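Plesavwood Power Strips: Frequently Asked Questions

Last updated 10 March 2019

We collected on this page the questions which customers of our shop send us most often about the white four-outlet strip with separate buttons. If your question is not answered, please write to us with your order number and we will reply in two working days. 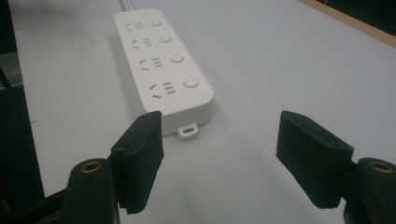
BEFORE YOU ORDER

Does every outlet have its own switch?
Yes. There are four outlets and four round buttons, one button beside each outlet. There is no main switch for the whole strip. If you want to cut everything at once, you must pull the plug from the wall.

Which plugs fit?
Each outlet has two angled slots and three parallel slots. Please compare the plug of your appliance with these openings before you order. We do not include adapters, and we do not recommend to use two adapters one on top of the other.

What is the item number?
The white strip is number 262 in the Silia series. The same strip with a longer cord is number 994. The housing is identical, so please check the number on your order confirmation and not only the photo.

Can I order it in black?
Not at the moment. We had a black one until November, but it was ordered very rarely. 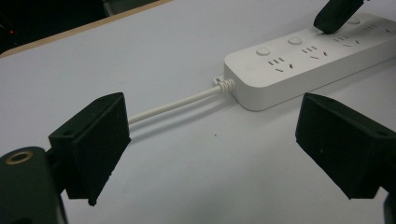 Silia strip, white, seen at an angle from above. The buttons are in one row and the outlets in another.

USING IT ON A DESK

Will large chargers cover the next outlet?
It depends on the charger. The outlets have equal distance between them, so a wide charger can take some space from its neighbor. Put the widest one in the last outlet, at the end away from the cord, and let it hang outward if its shape permits.

How do I remember which button is for which appliance?
Many customers put a small paper label next to each button. Write the label before you stick it, it is much easier. Please do not put tape over the slots.

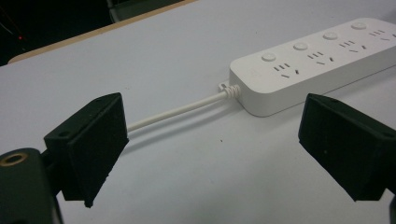
Moving the strip is a matter that we are asked about every week, mostly by people who have a standing desk. Unplug all appliances first, then lift the strip by its body with the whole hand. Do not pull it by the cord. The ribbed collar where the cord enters the housing protects the cord from bending too sharply, but it is not a handle. Leave the first part of the cord as straight as you can, and make your turns further away, in a wide curve.

Can I hang it on the wall?
You can hang it from the small tab at the end of the housing. Use a screw whose head passes the hole but does not slip out again. We sell a bag of suitable screws in our Clusis hardware section, item 34. A strip that hangs must still be supported when you push a plug in, so hold it with your other hand.

How do I clean it?
Pull the plug from the wall and take out everything which is connected. Wipe the top with a dry soft cloth. For dust in the slots use a dry brush with plastic or natural hair, never a metal one.
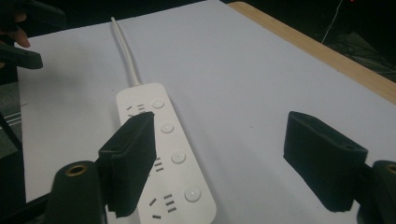

For the marks of fingers on the buttons, a cloth which is only a little damp is enough. Wait until the surface is completely dry before you connect the strip again. Do not use spray of any kind, also not the type for computer screens.

RETURNS

Can I send it back if it does not fit my plugs?
Yes, if it is not used and you still have the box. Please send it to our warehouse in Tarawneh Street, door 600, and put the order confirmation inside the parcel. The return form is in your customer account under "My orders".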